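Print | E-mail
Home > Issues > August 2025 > Full text

3.2 Listing data and price model

Asking prices were collected for rural houses in three districts, Anville, Bustos and Idari, from the public pages of the Pandard listing portal. The raw set held 1157 entries. Repeat listings of the same property under different agents were merged, and entries without a stated plot area were dropped, leaving 472 houses. Of these, 313 were described by the agent as renovated.

The log of asking price was regressed on built area, plot area, distance to the coast, and a dummy for renovation. Sea view was coded from the listing text only, and a view called "partial" or "distant" was coded separately from an open one. Plot area enters in logs, as a few farms in Idari are far larger than the rest. Standard errors are clustered by agent. The 11 listings with a price "on request" were kept for the descriptive tables and left out of the regression.

Asking prices are not sale prices, and the gap may differ by district. We return to this point in Section 5.

Figure 2. Black block held between two yellow gripper fingers (computer rendering).

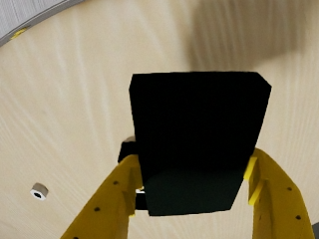
3.3 Estimation results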